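Visit notes: Plavik open day, and what it does to our equipment budget

Written up fast, 4 January 2020, before I lose the scribbles. Sorry for the state of it.
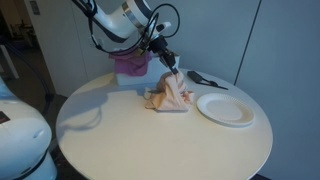 So the question we went with was simple. Do we put an arm on the linen side in the March budget, or do we wait a year and fix the carts instead. I went thinking wait. Came back thinking mostly wait, but with a small line in the plan I didn't have before.

Getting there. Plavik is out past the freight yard, second gate, not the first. First gate is locked and has a sign telling you to use the second gate that you can only read once you're parked at the first. Lost fifteen minutes. Thaddeus Montoya had coffee going, badges ready, no slide show, which I liked. Group of us from laundries, a couple of hotel people, one man from a catering supplier who asked good questions all morning and left before lunch.

Cloth first. Everybody in our trade wants to see cloth. A box you pick up is the same box every time. A towel dropped on a table is a new shape every time you drop it, and that is where the money goes. Watched the arm pinch a peach towel by a fold and bring one corner up into a peak, rest of it still slumped on the table. Looks like nothing. Our new hires do it without thinking, second day on the job. But finding the corner is the whole problem, and if you can't find the corner you can't feed a folder, and if you can't feed a folder you have bought a very nice arm.

Asked Thaddeus straight out what rate they'd stand behind in writing. He wouldn't give one for mixed linen. Said for mixed linen he'd want our own towels in the building first, at least two weeks, our wash, our wear. Fair answer. Annoying answer if you have a budget form with a box on it for throughput. I've left the box blank and put "see trial".

Prices, as I got them down. Check these against the quote when it comes.

Trial on site at Plavik, our linen, two weeks: 1292 dollars. Flat. Includes someone's time to run it and a written report. Does not include freight for the linen, we haul it there and haul it back.

Gripper fingers, spare set: 400. They call these a wear part. I asked how long a set lasts and got "depends on the fabric", which I wrote down as a cost we can't predict. Budget for several sets, not one. We always do this with wear parts, buy one spare and feel clever, then wait on shipping in the busy season.

Cable wrap and sleeves: 120 per kit. The cables on the outside of the arm were running in big loose loops, and I asked whether that's how it would ship to us. Answer was that a production install gets dressed tighter, and dressing is on the install quote. So it's a line. Put it down. Lint gets in everything at our place and I don't want loops for it to sit on.

The arm itself: no number on the day. Depends on reach, depends on mount, depends who integrates. Hernán Restrepo from Omance was there on the integration side and he was the most useful hour of the visit. He pulled me over to a bench and went through what people forget. My notes, in the order he said them:

Floor. Is it level, will it take bolts, who owns the slab. We lease. Need to ask the landlord before anything.

Power drop where the arm will stand, not where the panel is. Electrician quote seperate.

Guarding or no guarding. Even if the arm is rated to work near people, the tool on the end may not be, and what it's holding may not be. Get the risk assessment priced up front. He said people treat it like paperwork and then it moves the whole cell three feet.

Spares on the shelf on day one.

Training for more than one person. If the one trained person is on vacation the arm is on vacation.

Service contract, read the part on response hours. Ours would need weekends. Weekends cost.

And table height. Sounded silly, but he spent a while on it. The work surface at the demo was a plain round white table, fine for showing, useless for us, we have long benches with a lip. Change the surface and you change the reach, change the reach and you may be looking at the next arm up. So measure benches before asking for quotes. I have not measured the benches. Doing that Monday.

Second half of the morning was odds and ends besides cloth. A paper plate and a black spatula sort of thing were out on the same table as the towel. The hotel people perked up at that, they have kitchens. Not our area, and I didn't take notes, except the catering man asked if a gripper sold for cloth will also pick up a flat plate and Hernán said ask for that test by name, in the purchase order, with the real plate. I'd carry that over. Whatever we want it to do, name it in the order. Bath towels, hand towels, fitted sheets (God help us), each one its own line, pass or fail.

Software. Montoya are pushing Clusik as the planning tool that goes with it, you put in shifts and volumes and it gives you a payback date. Tried it at the kiosk with our numbers from memory. It said 11 months. I don't believe it. It had labor freed up from the first week and no downtime at all in the first quarter. Put in a slow start and a bad month and the date jumped out past what we'd sign off on. The tool is fine, it'll do what you tell it, but the defaults are a salesman's defaults. If we use it, we fill in every field ourselves and print the inputs along with the result so whoever reads it can argue.

Lease or buy. Short chat over sandwiches. Lease keeps it off the big capital line, and you can hand it back, though the install money is gone either way and install looked to me like a good chunk of the total. One of the laundry people has leased a folder for years and swears by it. Another said she'd never lease again, end of term charges. Both convinced. I'd like to see the actual lease paper before we have an opinion, and Thaddeus said he'd send a blank one. Chase if not here by end of next week.

Things I forgot to ask and should have:
- noise
- what happens on a power blip, does it drop the towel or hold it
- lint, again, what gets cleaned and how often and by who
- can we resell it
- who owns the data from the trial, them or us

Where I've landed, for the plan:

Do the carts this year like we said. The carts are worn out and everybody on the floor will notice new ones the first morning.

Put the trial in at 1292 plus the van and a driver for two days. Small enough that it doesn't need the full form, I checked.

No arm in the March round. Leave a placeholder row with no figure and the words "after trial". I know finance hates a row with no figure. They'll hate a wrong figure more in the fall.

Bench measurements, floor question to landlord, electrician to look at the far wall. All three cost us next to nothing and we need them whichever way this goes, the carts need the far wall cleared anyway.

For the trial linen I'd send the bad stuff. Send the thin ones, the ones that have been through too many times, the hand towels with the curled hems. If it only works on the good stack we've learned something for cheap. Bag them by type and tag the bags, last time we sent linen out for a test it came back mixed and we spent a morning sorting.

One more on vendors. Get a second quote. I liked Plavik and I liked Hernán, but I liked the first dryer people too. Omance will integrate arms they don't sell, he said so in front of Thaddeus, so there's nothing awkward in asking him to price the same cell around another make. Ask for it broken out by row: arm, tool, mount, guarding, electrical, install, training, first year service. If they send one lump figure send it back.

Parking at Plavik is free, lunch was decent, bring a jacket, the demo hall is cold. If anyone goes to the next one go early, the crowd round the table got thick by ten and the folks at the back saw mostly shoulders. They said there'd be another in the spring, no date. I've put our name down for two seats.

Brochures and the spare parts list are in the tray by the time clock. Please put teh parts list back when you're done, it's my only copy.

Contact us | Copyright 2020 | Back to top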